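A manutenção da célula oito calhou numa segunda-feira, e Anathi Rampersad chegou cedo, com a chave de torque no bolso do casaco e uma paciência que só lhe vinha depois do segundo café. Na Plorent diziam que as garras andavam nervosas - era a palavra de Suleiman Iyamu, que falava das máquinas como outros falam de cavalos - e ela queria vê-las segurar louça antes de lhes tocar.

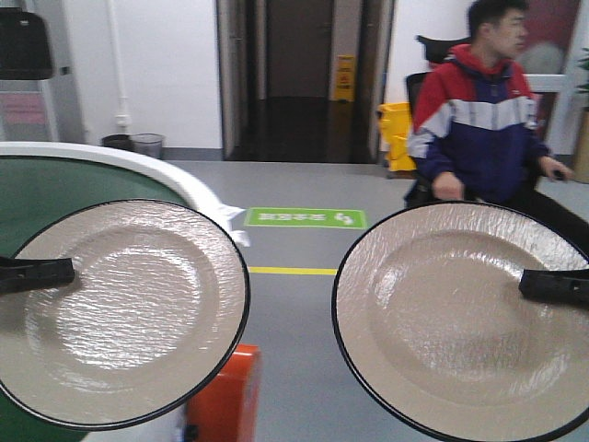
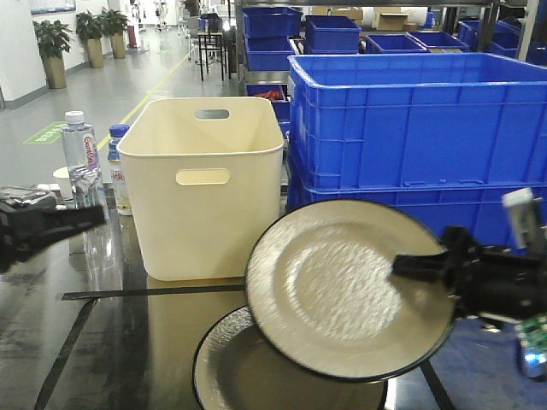
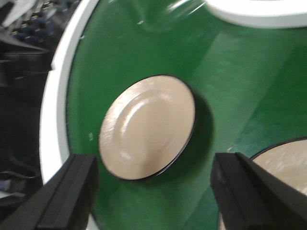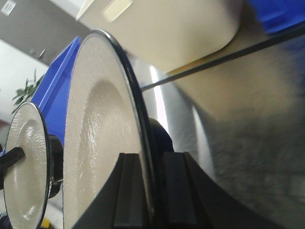

A célula oito: dedos pretos e peças claras de rebordo escuro.

- Apertam de mais - disse Suleiman.
- Apertam com medo - corrigiu Anathi, e foi buscar o caderno.

Era um caderno velho, herdado de Modupe Ojo, que durante anos cuidara das garras da casa e anotava tudo numa letra miudinha, até as dores nas costas. Na página 274 encontrou o que procurava: "Se o prato estala, baixa a força para 60 e limpa as pontas dos dedos. Depois espera um bocadinho. Elas também precisam."

Anathi desligou o braço, passou um pano pelas pontas, devagar, como quem limpa os óculos de um avô, e reapertou os parafusos pela ordem que o caderno mandava. Suleiman segurava a lanterna e ia contando a história de uma travessa da mãe, que sobrevivera a duas mudanças e a um casamento.

Quando voltou a ligar a corrente, a garra abriu-se, hesitou e fechou-se sobre um prato sem um único estalido. Anathi tirou o lápis de trás da orelha e escreveu, por baixo da letra de Modupe: "Esperei."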